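Folding a mesh basketball jersey and shorts so the set stays together

Posted by Boris Dimitrov
3 comments · 134 shares

I fold on a low gray padded bench against the wall. Cotton shirts hold their shape on it. My red Bulls jersey and the red shorts do not. The jersey slides while I square the armholes, and the lettering creases wherever the fold lands. Is there a fixed sequence for this fabric, and should the two pieces be stored as one bundle?

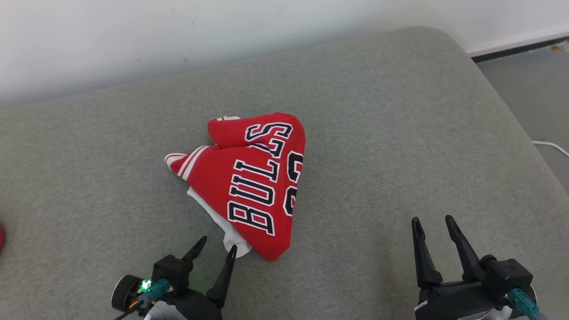
Waltraud Thiele
Start with the lettering. Printed or stitched letters are stiffer than the mesh and will pull a fold off line. Lay the jersey face down and smooth it from the hem toward the collar. Fold each side in along a vertical line that clears the large number if the width allows. Then fold the hem up to the armholes, and once more to the collar. Do not press with an iron over printed letters.

Botond Lengyel
Just roll it. Works for me.

Ilona Kerekes
The sequence above is correct for the jersey. For the shorts:

Hold the waistband at both side seams and shake once. Lay them flat with the waistband away from you.

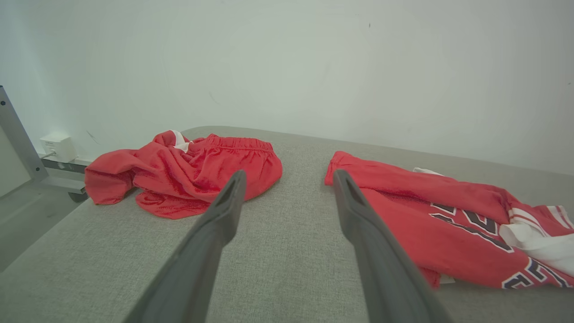 Fold one leg over the other and align the hems. The crotch seam will form a point; turn it in to get a straight edge. Fold the hems up to the waistband, then in half again. The elastic goes on the outside because it grips and the mesh does not.

For storage, place the folded shorts on the jersey before its last fold and close the jersey over them. The bundle is thicker at one end, so alternate directions when stacking. If the fabric still slides, put a cotton towel under the work. A padded surface also gives under the hand, so smooth with the forearm flat. I used a Flener folding board for a while and went back to doing it by hand. 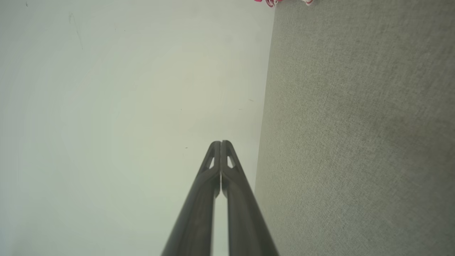
Pale surface beside the gray folding surface

Viewed 1263 times
Last updated: 2025-04-21
Contact · © Tallunov Household Help · Back to top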